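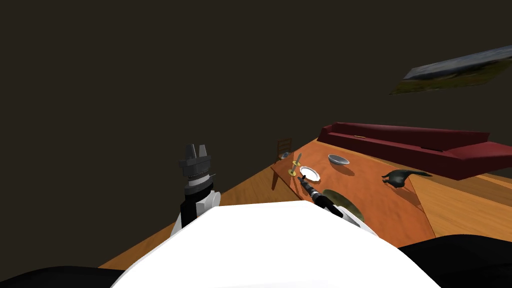 A white plate on a wooden table.

Why do plates break?

Many plates are made from clay. Wet clay is soft, so it can be pressed into a flat, round shape. The plate dries and then goes into a very hot oven called a kiln. The heat makes the clay hard for good.

Hard things do not always bend. When a clay plate hits the floor, a tiny crack can start at one spot and race across it.

Most plates also have a coat of glaze. Glaze melts in the kiln and turns into a thin layer of glass. It keeps sauce from soaking in.

Word to know: kiln (say "kil" or "kiln")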